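Setting Up the Joltik Beverage Service Package
Kovlow Support Library, Guide 142
Last reviewed 21st January

This guide is for sites that have bought or leased the Joltik beverage service package for a two-handed robot. It covers placement of the dispenser, teaching of the pouring position, and the first supervised service. Sites using the older Mosquera counter unit should follow the separate guide supplied with that product.

Before you begin

The robot must be installed, leveled and connected to the site network. The package license must be active. If the license screen shows error 3477, contact Kovlow support before going further, as the hand settings will not be saved.

You will need the dispenser, its drip tray, one drinking glass of the type used at your site, a clean dry cloth and the hand control tablet. Keep guests and untrained staff away from the table until the final step has been signed off.

Step 1. Place the dispenser

Set the dispenser on a firm, flat table within reach of both hands. Slide the drip tray under the spout until the grate is directly below it. Check that the tray does not rock. Wipe the tabletop and the fingertips of both hands.

Step 2. Register the glass

Open Tableware on the tablet and select Add Glass. Enter the height and the width at the rim. Glasses with a flared rim must be measured at the widest point. A site may register up to 30 items, and each one must be given its own name.

Step 3. Teach the pouring position

Place the glass upright on the grate by hand, with the spout over the opening. Select Teach, then Both Hands. The hands will move in slowly from either side of the tray. Do not touch the glass or the table during this movement. When the hands stop, confirm on the tablet that neither finger group is resting on the tray.
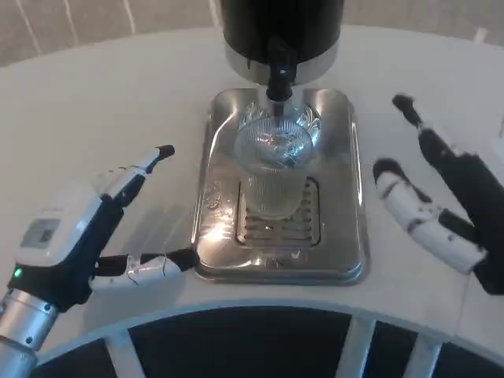 Does the package need to be taught again when the site changes to a different glass?

Each new type of glass must be registered and taught once, after which staff can switch between saved types from the tablet.

Step 4. Run a supervised service

Select Service, then Supervised. The robot will ask for approval before each movement. Complete 12 pours in this mode and record any spill in the site log. If the glass tips or slides, press Stop and repeat Step 3.

Step 5. Sign off

The site supervisor enters a name and PIN to release the package for normal use. Ferhat Güneş, who manages installations at Kovlow, asks that the signed log be sent to the support desk the same day.

Care and service

Wash the drip tray daily. An inspection is due after 312 hours of operation and is carried out by Trorkness. Requests for an earlier visit should be addressed to Erhan Taşdemir at the Trorkness service office.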